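Trasska Sim – Issue tracker
Ticket: Grasp success drops after switch to randomized bedroom layouts
Component: eval / contact
Status: Resolved, follow-up open
Reporter: Oi-ling Kan
Assignee: Cheng-en Chiu

Report (Oi-ling Kan)
Policy trained on the Skarau demos with the two-stage action head. Evaluated on the fixed layout, the numbers match what we put in the February draft. On randomized bedrooms with the same checkpoint and the same 800 episodes, the right arm closes on the target and then loses it during the lift. The left arm is not affected. No errors in the log. Seeds and config attached.

Expected: a drop from the layout change, spread over both arms.
Seen: 117 failures, nearly all of them right arm, nearly all after contact.

Comment (Hok-lam Ng)
Is this with the contact margin from the old config? The randomized scenes load their own physics block and it overrides yours without a warning. Please print the merged config at reset, not the file on disk.

Comment (Oi-ling Kan)
Merged config printed. Margin is the same in both. Solver iterations are the same. Friction is the same for all object classes. I also swapped the head render for a fixed camera, no change.

Comment (Cheng-en Chiu)
Reproduced on my machine. Head view from one of the randomized layouts, chest of drawers with small items on top:

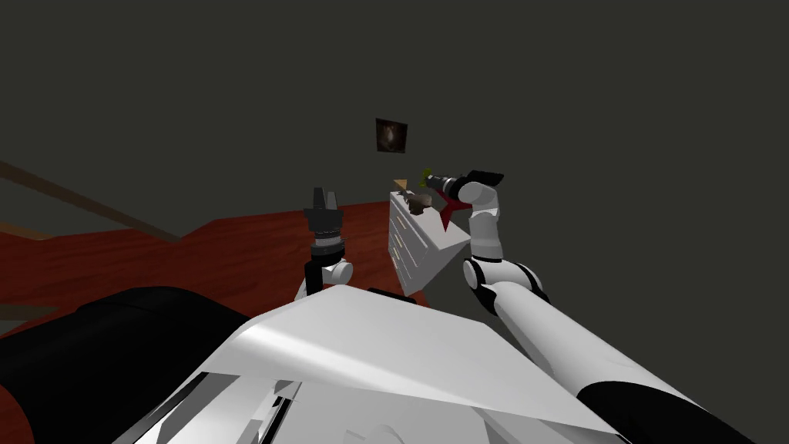
Head camera render. Right gripper at the dark cylindrical object, left gripper empty.

I replayed 500 episodes with logging on the finger joints. Commanded width and measured width agree on the left. On the right they separate as soon as the forearm starts to rise, and the measured width drifts open. So the policy output is fine and the fault is below it.

Next I froze the policy and sent a constant close command while moving the arm through the same path. The drift is still there. That rules out the action head, which was my first guess – sorry for the noise in the other thread.

Comment (Aaliyah Bouchard)
Check the actuator force limits after the scene merge. When furniture is added, the actuators get reindexed. We hit something close to this on Wei, where a drawer joint took the slot of a finger joint.

Comment (Cheng-en Chiu)
Confirmed. The scene builder inserts the drawer joints ahead of the last actuator group. The force limit table is still looked up by index, so the right fingers get the drawer value. The fixed layout has no drawer joints, hence no failure there.

Fix: look up limits by joint name. Also added an assert at reset that compares the names on both sides. Patch is 2 files.

Comment (Oi-ling Kan)
Reran the full set with the patch. The left/right gap is gone. What remains is mostly missed approaches on cluttered tops, and I would count those as a real policy result. The randomized column in the results table has to be redone, including the baselines, as they went through the same builder.

Comment (Kuo-hua Cheng)
Merged. Please do not reuse cached rollouts for the baselines – the cache key does not include the builder version. Follow-up opened for that. Closing this one.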